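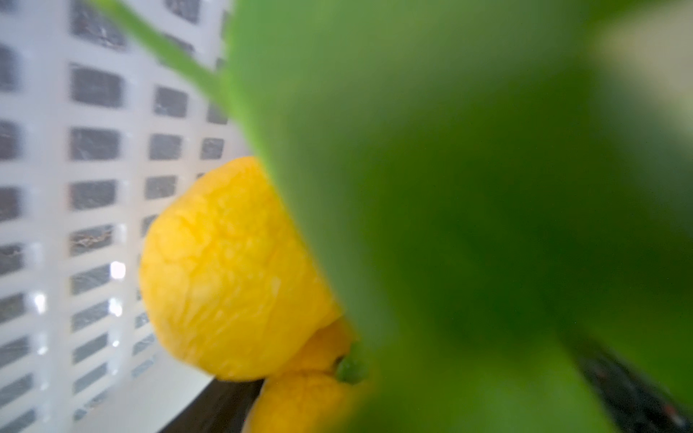 Yurani Mosquera wrote:
> My Ovuro hold dropped after 8 minutes while I was still walking to
> the dock. The app says 60. Is the timer wrong?

The timer is fine. The 60 applies to holds on cargo trikes made through Paltex. Standard bikes use the Ovuro limit, and the app shows the wrong string. I filed it in June as ticket 69.

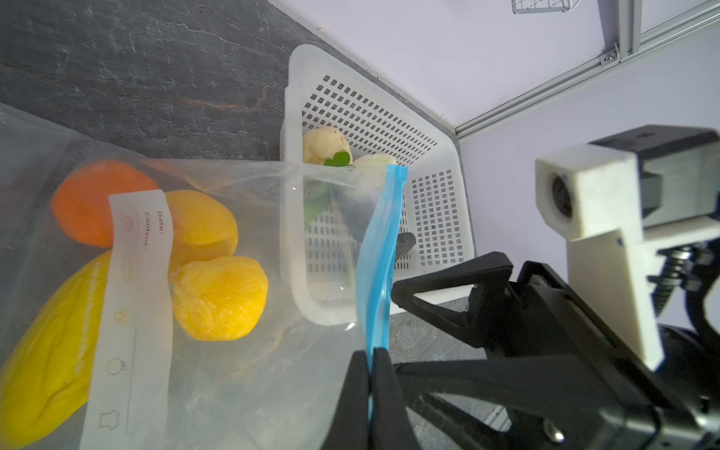
Billing starts at unlock for both types. If the hold lapses first, no charge is made. For the spare lock keys I suggest a zipper bag with a printed "Date:" and "Content:" label, one per dock, filled in when the keys go back.
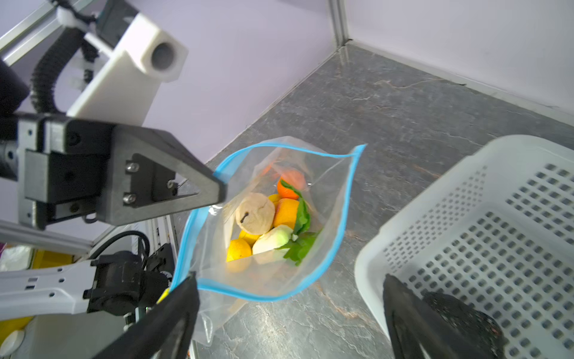

The Spanos dock still rejects returns when the front wheel is turned. Straighten it, push until the light goes green, then check the app. Riders with groceries should empty the basket first; a clear bag left open, with a lemon and lettuce inside, will spill when the bike is pushed in. The trip stays open until the lock reports back.
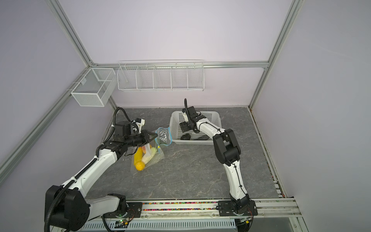 Bag of produce in the gripper, work surface.

Memari firmware older than build 2000 does not report back at all. End those trips by hand and send me the bike number.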